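The Long Road to a Decent Pot of Beans

I grew up thinking beans came in one texture, which was soft, and in one flavor, which was whatever else was in the pot. My family opened cans, and I have nothing against cans (more on them further down, I promise), but it means that I came to dried beans as a grown adult with a mortgage and no idea what I was doing. I have now been cooking a pot nearly every week for two years, and a few of you have written to ask how I do it, so I made a big mug of tea and sat down to get it all out of my head.

It started with the co-op in Padilla. We had moved out there in the spring, knew not a soul, and the closest thing to entertainment was driving down the hill to look at the bulk bins. They had beans I'd never heard of. Speckled ones, ones like little river stones, big creamy flat ones that looked like somebody had made them for a board game. I bought far too many, brought them home in paper bags, forgot to write on any of the bags, and cooked the first batch that same night without soaking, for what I believed was a generous forty-five minutes. We ate toast.

The second batch I soaked for so long, on a warm counter, that it began to fizz. I'll leave that one there.

After that I did what I should have done in the first place and started keeping a notebook. It's a plain green one with a water stain across the cover, and in it I put down the bean, where I bought it, how long it soaked, when the salt went in, and how it tasted. I'm on the last few pages now. Flipping back through it is a bit like reading old letters from a person who worried a lot. "Skins tough??" I wrote, eleven or twelve times in the first winter, with the question marks getting bigger.

So, the salt. I had always heard that you must never salt beans until the end or they'd stay hard forever, and I followed that rule like it was law. Then one evening I was on the phone with my sister and salted the soaking water absentmindedly, as if it were for pasta, and the next day those beans were the best I'd made. Creamy inside, whole on the outside, and seasoned all the way through, so you didn't get that flat, chalky middle. I've salted the soak ever since. Two tablespoons for a big bowl of water, overnight, then drain and rinse, and a little more salt in the cooking pot.

The water took me longer to figure out. Our tap water in the old apartment was soft, and our well water up here is so hard it leaves a white ring on everything, including the cat's dish. For months I blamed the beans, then the pot, then the stove. A kind reader of this blog suggested filtered water or a tiny pinch of baking soda, and I tried the two side by side on a rainy afternoon. The baking soda worked fast, a little too fast for my taste, with some of the beans slumping into the broth (wonderful if you want soup!). The filtered water gave me what I was after. I now haul a jug of it from the fridge every time and feel very fancy doing so.

My pot is a heavy enameled one from Fistlow that I bought used, with a chip on the lid handle and a dark patch on the bottom that came with it and will surely outlive me. I cook on the stove in cold weather and in the oven when I have other things to do. For the oven I bring everything to a boil on the stovetop first, let it go hard for ten minutes, then put the lid on and slide it in at 200. I should say that my oven is a hand-me-down with a dial in Celsius, which has confused every guest who has ever offered to help, and that I turn it down to 155 once I can smell the garlic. If your dial is a regular American one, that's a bit under 400 and then a bit over 300. They take as long as they take. I start checking after an hour, and I check five beans each time, since one soft bean will lie to you.

What goes in the pot with them changes with my mood and with the state of the vegetable drawer. Always half an onion, always a few smashed garlic cloves, nearly always a bay leaf from the sad little tree on the porch. A glug of olive oil at the start, more than seems polite. In November I like a dried chile and the rind off the end of the cheese. In summer I keep it plain and throw in basil stems, which I used to put in the compost and am now rather stingy about. Tomatoes and anything sour wait until the beans are tender, and that is one old rule I still follow.

I do want to put in a word for the broth. Please don't pour it down the sink! I did that for most of a year and it pains me to think of it. It's silky and savory, and a cup of it will turn leftover rice into supper. I freeze it in yogurt tubs, which I also forget to label, so every so often I thaw what I think is bean broth and discover that it's applesauce.

Now, about old beans. The bags I bought from the Drolta market stall cooked up beautifully in the fall, and the last of the very same beans, found behind the flour the next summer, would not soften for love or money. I simmered them through an entire baseball game. If you shop somewhere with a good turnover you'll rarely run into it, but if a batch is fighting you and you've done everything right, it may simply be that the beans have been sitting around longer than you have patience for. I use those as pie weights.

And then there are the nights when none of this is going to happen, because it's six o'clock and you are hungry and the soaking bowl is dry in the cupboard.

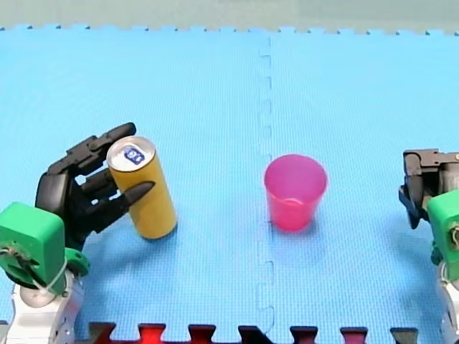 The yellow can. Still welcome at our house.

I keep a row of canned things on the pantry shelf and I'm not one bit ashamed of them. If it's canned beans, I drain them, give them a good rinse, and warm them slowly in a skillet with olive oil and garlic and a splash of water until the liquid turns glossy. Twenty minutes of that does an awful lot of good. A squeeze of lemon at the very end, some black pepper, toast underneath, and I've served it to company without a word of explanation and had people ask for seconds.

Chickpeas I'll go a step further and say I often prefer from a can if they're headed for a hot oven, where they're going to be crisp and salty anyway. For hummus I want them home-cooked and very soft, almost falling apart. My spouse claims not to be able to tell the difference and has been offered several chances to prove it.

I have one more bean project in the works. I've cleared a strip along the south fence and I'm going to try growing a few rows of a climbing kind that a neighbor over on Flirkeck Road swears by, a brown one with a white eye. She gave me an envelope of them and very firm instructions about poles. The soil up here is mostly gravel and optimism, and the deer have opinions, so I'm keeping my expectations low and my fence high. If I get enough for a single pot I'll be over the moon, and you'll hear all about it.

In the meantime there's a bowl of the big flat ones soaking by the sink, salted, with a plate on top to keep the cat out. They're going in with the last of the fennel tomorrow afternoon. If you have a favorite bean I haven't mentioned, leave it in the comments, and tell me where you get it too. I've got room for one more paper bag, and this time I'll write on it.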